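Akthorpe Playroom Group, planning meeting
August 24, 2023

Minutes taken by me, Sunee Thammasiri, again (I really did try to hand over the notebook). Tomoyo Nakajima ran the meeting.

Old business
Minutes from May were read and approved with one fix: the rug went to the Relum room and not to the hallway. Sorry, my handwriting.

The dress-up rack is back on its feet with new screws in it. Tomoyo sat on the floor and did it during snack, bless her.

Play kitchen
We spent most of our time on this one, which I was thrilled about! The pretend kitchen has been a jumble all summer, with the food in one giant tub and the kids tipping the whole thing out to find a single tomato. Tomoyo wants small baskets, shallow enough that a three-year-old can see what's inside without digging. I brought the wicker one from my house and we tried it out on the gray table with a couple of vegetables, and everybody liked it a lot better than plastic.

There was some back and forth about whether wicker is a pain to clean. (It is, a bit. Crumbs.) We agreed to shake the baskets out at the end of each session and give them a proper brush once a month. I said I'd write that on the closing list and I have now done it, so please look at the list!

We also talked about giving the kids a "cook's spot" next to the basket, meaning a plate and a board, set out in a row so they can pick, chop and serve. Pretend chopping only, no knives of any kind, even the wooden ones, until we've replaced the splintery pair. The black board stays. One person felt it was too grown-up looking, but the handle slot makes it easy for small hands to carry and we voted to keep it. The pale blue plate stays too. We need more plates, and they don't have to match.

Budget for the kitchen is $59. Tomoyo found baskets at Noguchi that come to $45 for the set, and that leaves us $14 for plates, so I'll go poke through the thrift store next week. Anything left over goes to felt vegetables. We are very low on greens.

Food tub
The old tub will be sorted before we reopen. Anything chewed, cracked or missing its stuffing goes out. Keepers get washed and split up by basket: vegetables, fruit, bread and cakes, and "everything else," a label I argued against and lost.

Sign-ups
We have 20 families signed up for fall so far and room for a few more. Tomoyo will put the flyer up at Neltenex on the bulletin board by the elevators.

To do
Sunee: plates, labels for baskets, closing list (done)
Tomoyo: order baskets, flyer, find out who has the spare key to the supply closet
Everyone: check at home for play food you can spare, especially lettuce

Meeting ended at 8:49. Leftover banana bread went home with Tomoyo.
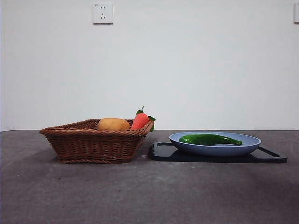 Vegetable basket with the blue plate and black board, play kitchen table.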